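# Shared pantry table: snacks and plates side by side

**Simão Nogueira** · Gruna Building, second floor · posted Wednesday, October 15, 2025

Our office at Pliselstead maintains one white table for refreshments. Wrapped snacks are placed in a woven basket, candy bars go on a white tray, and a wooden rack for the plates stands between the two. The table serves 74 employees. I would appreciate guidance on the arrangement before the revised pantry notice is issued in February. 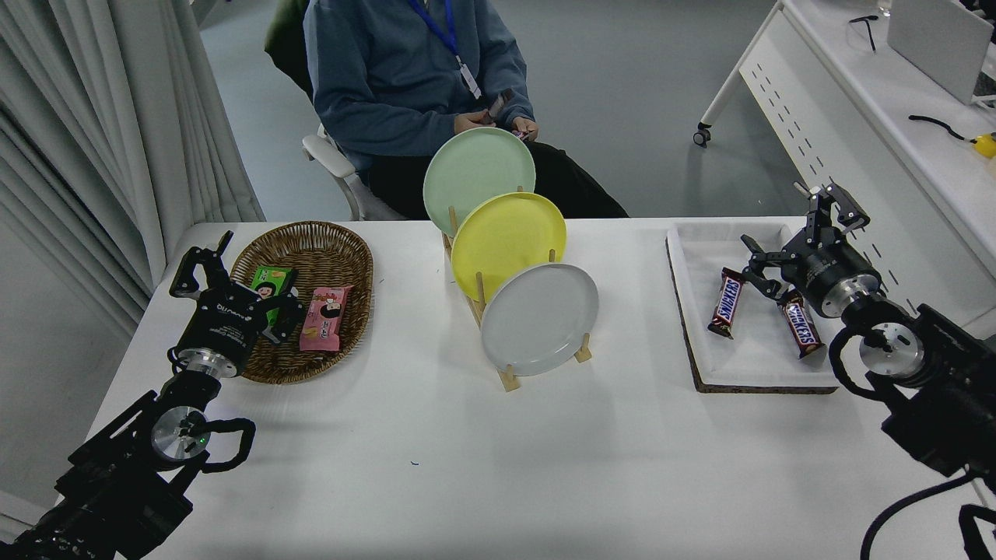 May clean plates be stored on the same table as packaged snacks?

They may, provided that the snacks remain sealed and the plates are fully dry before they are racked. Open food should be kept on a separate surface.

I would also ask whether the order of the plates matters. Ours are all round and differ chiefly in color, and staff return them in whatever order they please.

---

The order by color is of no consequence. Spacing is. Each plate should stand on its edge between pegs, with a gap on either side so that air can pass. Load the rear positions first, as it is difficult to reach over a plate already standing at the front. A plate set down flat on the table should be wiped before it is returned to the rack.

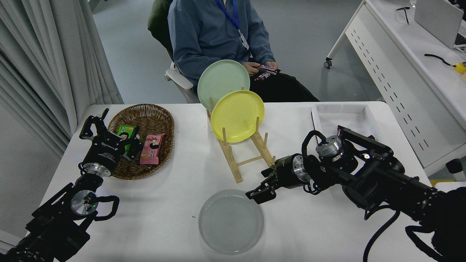 *Answered by* **Prarkdale Facilities Desk** | 108 answers | member for 12 years

We concur with the reply concerning spacing. With respect to the basket, a single layer of packets is preferable, as employees can then read the wrappers without handling every item. Candy bars are best kept on a tray with a raised rim. Please wash the plates in accordance with your site's own schedule; ours is daily, at the close of business.

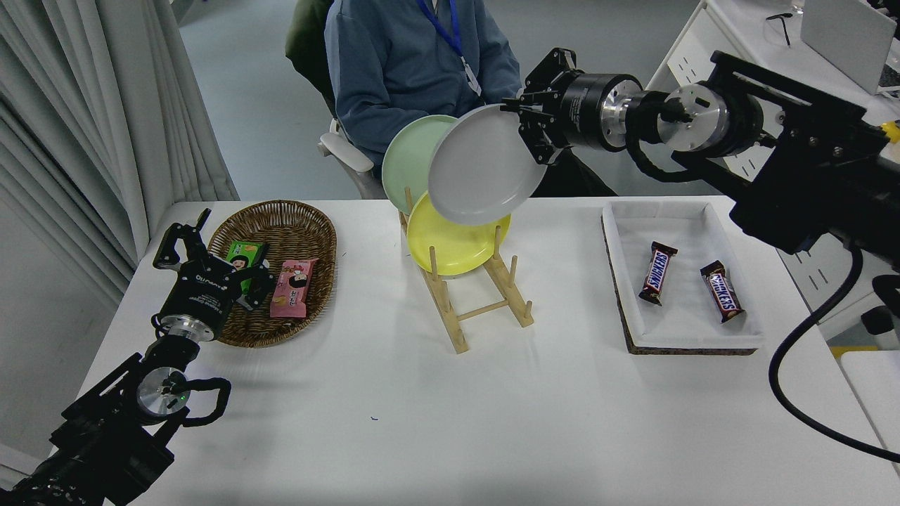 *Green, yellow and white plates at the wooden rack, with the snack basket to the left.*

**Zein_Admin**

Same arrangement at our site. We use paper plates now.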